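Zadau build talk, 2018-07-07 – speaker notes

Slide 1. Say hello, say where the workshop is. Two arms, one table, three of us building. Skip the history of Brustunik unless asked.

Slide 2. Money. 2,265 total for the frame, the table and the cabling. Arms not included. Pause for questions on this one, there are always some.

Slide 3. Software. Kombo plans the moves, Nikico logs them. We rewrote the logger in June. Mention the 1,000 runs we lost before that – keep it short.

Slide 4. Table layout.
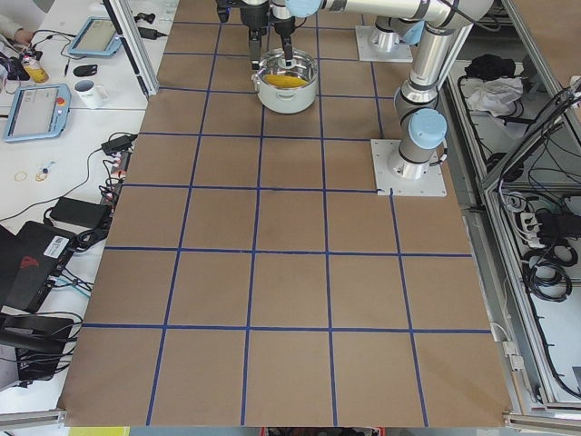

Calling out positions by voice was our slowest step. We used to say "left a bit" and argue. With blue tape over the brown paper we name a cell, and whoever is at the laptop types it in. The pot can go in any cell as long as the gripper can come down on it from above. Paper gets replaced when it tears, tape goes back on the same marks.

Slide 5. Next: a second table. Then questions.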